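### 3.2 Waiting and the walk-in queue

Both shops in the study take walk-in customers. The Julard shop also takes bookings by phone, and the Palacios shop does not. This difference shaped most of what we observed about waiting.

At Palacios, customers kept track of the order themselves. A man coming in would look along the bench, ask who was last, and sit down. Barbers rarely stepped in. When two customers claimed the same turn, the matter was settled between them, usually by one saying he was in no hurry. Barrios and Csizmadia report the same habit in their earlier work on small-town salons, where they call it "bench order." We keep their term.

At Julard the order was held in a paper book next to the register. Customers with bookings were called by name, and walk-ins were fitted in between them. Several walk-ins told us they did not know how long they would wait and did not like to ask. One regular, a retired bus driver, said he now phones from the parking lot so that his name is in the book before he comes through the door.

The barbers' breaks also affected the queue. Neither shop closes for lunch. Staff eat one at a time, and the customers of whoever is on break either wait or move to another chair. At Julard most of them waited. At Palacios most of them moved, which fits with the weaker tie to a single barber described in Section 3.1. Breaks were short, and food was simple: toast, soup, leftovers from home. Figure 2 shows a counter with small appliances of the ordinary household kind.
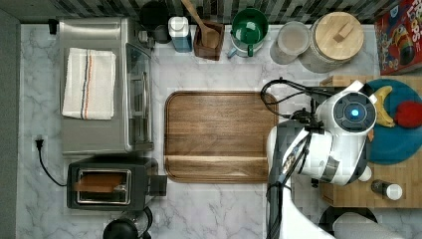 **Figure 2.** Countertop with toaster oven and two-slot toaster.

### 3.3 Talk in the chair

We recorded talk in the chair for nine haircuts, all with written consent from the barber and the customer. Carbone made the recordings and Iglesias transcribed them. Names of customers were removed before coding.

Each haircut began with a short exchange about the cut. With regulars this was often a single word, "same" or "shorter," and the barber started at once. New customers took longer and used their hands to show length. Talk about the cut then stopped until the mirror was held up at the back of the head, when the customer was expected to nod. In two recordings the customer asked for a change at this point, and both times he apologized first.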